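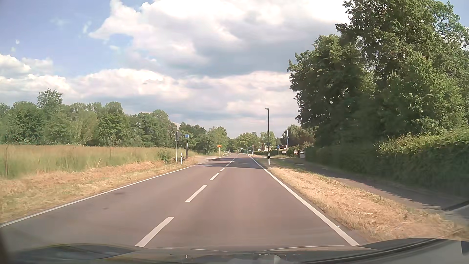 On the road: two lanes, white edge lines both sides, bend to the left further up.

About Mornmont

We help people buy automated road kit without buying the wrong one. Self-driving line markers, robot verge mowers, camera and scanner sets that bolt on a car and check the road as it goes. Mostly small highways departments and the contractors who work for them, a few private estates with their own roads, one port.

Based in Drosuncombe, over the old seed merchant's. Door is round the side.

We don't sell machines. No commission from anybody who does. You pay us a fee, we drive your roads, work out what you need, put a cost on it for the years you'll own it, and sit next to you when the sales people come in. Some clients only want the costing. Fine by us.

How it started

Meinir Pumphrey set the firm up after a long stretch buying plant for a highways contractor. She had signed off a robot line marker that was very good on a test track and hopeless on worn paint. It sat in a shed for two winters. The finance people still wanted it in the budget every January, service plan and all, and she got tired of explaining the line. So she wrote down every question she should of asked before signing, which came to eleven pages, and that's still the bones of our check list. It's longer now.

First job was for Bermúdez, a family firm that does verges and drainage. They had a quote for two robot mowers. Came away with one, plus a trailer, a spare battery and a training day that had been left off the quote. They're still a client, we did their scanner car last year.

What we do

Route drives. We go out and drive the roads you want the machine to work on. All of them if we can, a fair sample if the network's big. We log the markings, worn or not, the edge lines, side openings, posts and signs in the verge, hedges, where the trees throw shade over the carriageway. Shade matters more than people think! A camera going from bright sun into a dark band and out again needs to cope, and some of them don't. Better to know before you've paid for it. So far the longest network we've driven for one client is 2,611 km, that took most of a summer and two sets of tyres.

Matching. From the drive notes we write a plain spec. What the machine must do, what would be nice, what you can forget. Verge mowing on wide dry grass is one machine. Mowing between a footpath and an edge line with posts every so often is a different one, costs more, and might still want a person with a strimmer coming along behind. We put that person in the sums.

Costing. See further down, it has its own bit.

Tender help. We write the questions, read the answers, score them with you. Suppliers get the same sheet. 167 questions in the current version, and yes they moan. Short version available for small purchases.

Trials. We ask for a trial on your road, not theirs. Usually three days. One bright, one dull, one wet, if the weather plays along. We pick the stretches from the drive notes so the awkward ones get a go.

After delivery. A check at handover and another at the end of the first season. Did it do the metres they said it would, how many hours was it stood, what did the parts cost.

How we do the money

This is the part clients ask about most so more detail here.

The price on the quote is the start. On top we put in:

Transport and a trailer, or a van fit-out if it's a car-mounted set
Charging. Is there supply at the depot? Often there isn't, and getting it put in can take longer than the machine does
Software, per year, and what happens to your data if you stop paying
Wear parts. Blades, nozzles, lens covers, tyres
Insurance, which some brokers still don't know how to price. Ring yours early
Training, plus training again when the trained person leaves
Traffic management while it's working. A robot on the carriageway still needs signs out and somebody minding it
Calibration. Cameras and scanners drift and have to go back or be done on site
Somewhere dry to keep it
Resale, put in at nothing unless we've seen a real second-hand sale

We run it over five years, and again over eight for mowers. Then against the cost of carrying on as you are, then against hiring. Hiring wins quite often. If you've got a short network and one marking season a year there may not be a case for owning at all and we'll put that on page one of the report, not at the back.

We ask for one more number that isn't on any quote: how many days a year will you really use it. Everybody guesses high. We take your guess, then go through last year's job sheets with you and see what they say. For one client the guess was 140 and the job sheets said 75. Changed the whole thing. They went for a shared purchase with the district next door and split the weeks between them.

Timing. If your budget closes in the spring, come to us the autumn before. Drives are best done with leaf on the trees and the verges grown up, so summer or early autumn. A hedge in February tells you very little about the same hedge in July. We can still do winter drives for markings and posts, and did plenty last year.

Who's here

Meinir Pumphrey runs it, does the tenders and most of the client visits. Three of us in all. The other two share the driving and the costing, one has a background in plant hire and the other came from council accounts and is the reason the spreadsheets now add up. A part time bookkeeper on top, mornings only.

We don't have a sales team. If you ring you get one of the three, or the answer phone if we're out on a route. Leave a message, say where your roads are.

What we won't do

Recommend a machine we haven't seen working. Brochures and videos don't count.
Write a spec round a product you've already picked. It does get asked for.
Take on two bidders' clients in the same tender. Come up once, we stepped back from both.
Promise you'll need fewer staff. Some clients have moved people to other work, some have needed an extra pair of hands. Depends on the roads and the kit.

Fees

Fixed fee for the costing and spec, quoted after a phone call. Route drives by the day plus mileage. Trials and handover checks by the day. Small parishes and community land groups get a lower rate, ask. We invoice in two halves, first on starting, second when you've got the report and have had chance to argue with it.

The report is yours. Share it with neighbours, show it to your finance committee, hand it to a supplier if you want to. Only thing we ask is don't cut the costing table out on it's own, it needs the notes underneath to make sense.

Getting in touch

Have ready if you can: a map or list of the roads, last year's job sheets, any quotes you've had, and the date your budget gets fixed. If you've only got one of those bring the job sheets.

Office is open from 8.30, later if we've been on a long drive the day before. Parking in the yard behind, mind the low wall on the way in.

Page needs a tidy, will add the newer projects when the autumn drives are finished.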